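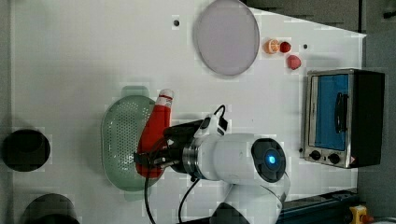 Mei-kuen Cheung would like it understood that a robot doing a kitchen chore once, in a lab, with the good lighting on, proves very little. She said so at the first project meeting, and the results released today by the Lullau research group do not entirely prove her wrong.

February 23, 2021. Lullau is publishing the findings of a study on how well a robot arm copes when its training examples are thinned out. The work was done with Pristov, which supplied the planning software, and it tests a claim often made in this field: that an arm shown enough people-guided runs will manage a table it has not seen laid out that way before.

The short answer is sometimes. The group recorded 1786 guided runs of pick-and-place chores on a tabletop set with toy food, cookware and a small toaster oven. It then trained one model on the full set and a second on 28 percent of it, picked by a new method called Tu that throws out runs too much like ones already kept. Each model was given 50 test layouts. The full model finished 40 of them. The trimmed model also finished 40, though not the same 40.

"I have seen this written up elsewhere as doing more with less, and I would ask people to slow down," said Markos Giannakopoulos, who led the study. "A tie on 50 layouts is a tie on 50 layouts. If we ran it again in another room I would not bet my lunch on the same number."

Most of the failures came with the squeeze bottle. Neither model was reliable at setting it down, and when it ended up on its side both tended to go back for it at the old height. The Tu method did nothing for this. Caoimhe Hegarty went through the failed runs and found that nearly all the guided examples had the bottle upright to begin with, so a filter that only removes runs could hardly have helped.
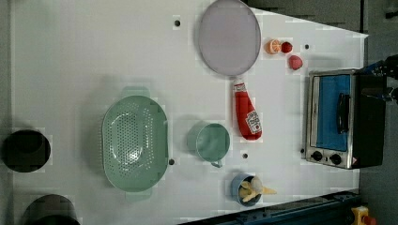 Toy food, cookware and toaster oven on the test table, with the gripper at upper right.

The group also warns against reading the results as a sign that home robots are close. The objects were light and the table stayed put. Real kitchens have grease, drawers and children, and none of those were tested.

Pristov has said it will add Tu to its software as an option, switched off by default. Lullau supports the second half of that decision. A repeat of the study at the Prosden site is planned for December, with heavier objects and layouts chosen by people outside the project. The full list of failed runs will be released along with the paper.

Press contact: Tzu-hsuan Shih, Lullau | © 2021 Lullau. All rights reserved. | Back to top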